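Wimau Open Sorting Bin, Gray

Reading time: 3 minutes

The Wimau open sorting bin is a benchtop container for small mixed goods: toy parts, packaged items, caps, wrappers and similar pieces. It is supplied without a lid or dividers. The sides slope outward from the floor to the rim, so the opening is larger than the base and parts near the walls can be reached without tipping the bin.

Construction

The rear panel is taller than the front wall and acts as a backstop when parts are tipped in from the operator side. The outer surface of the rear panel has a smooth matte gray finish. The inside surfaces are harder working and will show it. Scratches, scuffing and loss of the white coating along the upper band of the inner rear wall are normal and are not covered by the finish warranty. They have no effect on use.

The floor is flat. Two small round holes are provided for fixing the bin to a bench. Fasteners are ordered separately under the Ketgate hardware list. If the bin is to be moved between stations, leave the holes open and use a non-slip mat.

Use with mixed contents

The bin is intended for loose, unsorted contents. A long single-stud-row toy brick in red-orange, lying diagonally on the floor, is easy to pick out against the gray. Clear packaging is more difficult. Crumpled plastic takes on the color of the metal below it and can hide smaller pieces, so it should be removed first when the contents are sorted by eye.
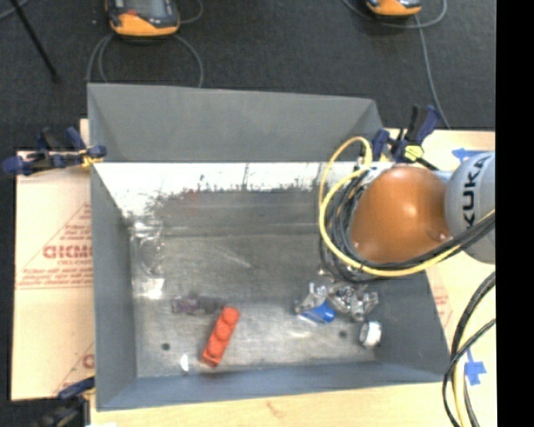

Lighting

The worn floor gives soft reflections and can produce patches of glare near the corners. Overhead lamps should be offset from the center of the bin. A diffuser is recommended where transparent parts are handled regularly.

Placement

Set the bin on a level tabletop with the tall panel at the back. Allow 4 inches of clearance behind the rear panel. Check that the whole base rests on the table, as an overhanging base will rock when parts are taken from one side.

Cleaning

Empty the bin and wipe the floor with a damp cloth and mild detergent. Dry before refilling. Do not use steel wool on the white band. Check the two floor holes for trapped fragments every 3 months, or more often if the contents include broken plastic.

Ordering

Stocked at the Londoño and Grandemora warehouses. Cartons hold 20 bins, nested. Single bins ship from Grandemora only. The standard finish is gray; other finishes are made to order, with a lead time of 22 working days.

Page revised November 28, 2009

Contact Wimau Sales | © Wimau. All rights reserved. | Back to top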